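Bench and Hobby Forum
Home | New posts | Workshop | Electronics | Classifieds | Log in

Small belt on a paper-covered table: tape grid, bin and wiring
Reading time: 6 min | 987 views | 41 replies | 6 shares

mulden_bench wrote:
I'm setting up a table for sorting small parts and I can't decide on the surface. At the moment it's bare, and anything sticky or sharp goes straight on the top. I've got one short conveyor belt that drops into a plastic bin. What do people put down underneath, and do you mark it out?

Pascal Wunderlich wrote:
Brown kraft paper. I get through up to 500 metres before I need to think about ordering again, so it lasts years. Tape it down at the edges and change it when it gets grubby.

For marking out, blue tape in a grid. You can say "bin goes two squares down from the belt" and everyone puts it in the same place.

tabrizi9 wrote:
I'd go the other way. Paper tears the first time you drag something heavy over it, and tape edges catch on things. A rubber mat costs more but you buy it once. Mine has been down since January of last year and still wipes clean.

Pascal Wunderlich wrote:
You can't stick tape to a rubber mat and expect it to stay. I tried. It curled up within a week.

tabrizi9 wrote:
Use a paint pen then.

Pascal Wunderlich wrote:
And when you want to move the lines?

Krisztina Bodnár wrote:
We use paper and blue tape as well. Ours has the belt at the far end and the bin in front of it, with the near half of the table left clear. Posted 10/10/2020.
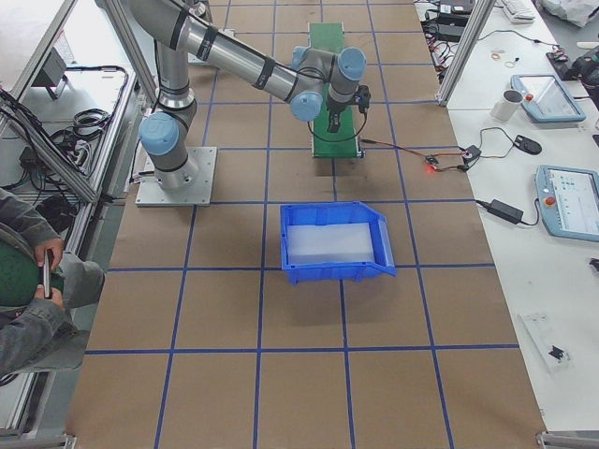
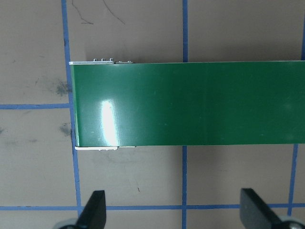
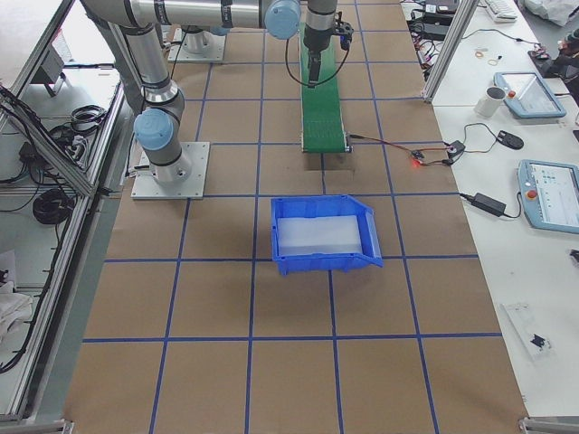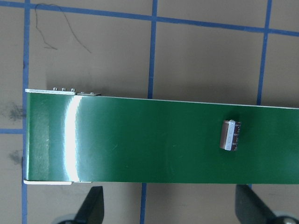 Blue tape grid on our table. First and third show the bin in front of the belt.

mulden_bench wrote:
Thanks, that helps a lot. Is the bin meant to sit across a tape line? I would have put it inside one square.

Krisztina Bodnár wrote:
It's wider than it needs to be, so we line it up with the belt and let it go over the tape. If you're buying a bin to suit the grid, measure first. I didn't.

kenero wrote:
Which way round do you have the bin? I've always put the high side nearest me.

Krisztina Bodnár wrote:
Open lip towards the near end, so you can reach in without going over a wall. There's a flat white piece in the bottom too. Small parts are easier to see on white than on blue.

tabrizi9 wrote:
I'll give you the white liner, that's a good idea. I still say the paper is marked already in the close ones. There are stains on it.

Pascal Wunderlich wrote:
It's paper. It's meant to get marked. You throw it away.

camo_77 wrote:
More bothered by the wiring myself. The red and black pair runs straight across the paper to the little board with the LED. One sleeve and the lot comes off. I'd put a strip of tape over it every hand's width, or take it under the table.

Krisztina Bodnár wrote:
Fair point on the tape. I don't want it under the table, I like being able to see the LED and get at the connectors. The side table is only to the right so the run isn't long.

camo_77 wrote:
Then tape it and leave a bit of slack at the belt end. The pull always goes to the solder joints.

kenero wrote:
Agree with camo on slack. Disagree on taping every few inches, it's a pain when you have to swap the motor. Two bits of tape will do.

mulden_bench wrote:
What about glare? I've got a lamp right over mine and shiny green surfaces just turn white in one spot. Looks as if yours do the same in the second and fourth.

Krisztina Bodnár wrote:
Yes, there's a bright patch near the left end. Moving the lamp to one side is the usual answer, or a sheet of tracing paper over it. Keep the tracing paper well away from the bulb if it's an old hot one.

tabrizi9 wrote:
LED panel, set further back. Softer light and no heat.

Pascal Wunderlich wrote:
We finally agree on something.

mulden_bench wrote:
Right, I've ordered a roll of paper and two rolls of blue tape. Going with squares a bit bigger than the bin. Will tape the wires down in two places to start with and see how it goes.

camo_77 wrote:
Three places.

Page 1 of 2 | Next | Reply | Back to Workshop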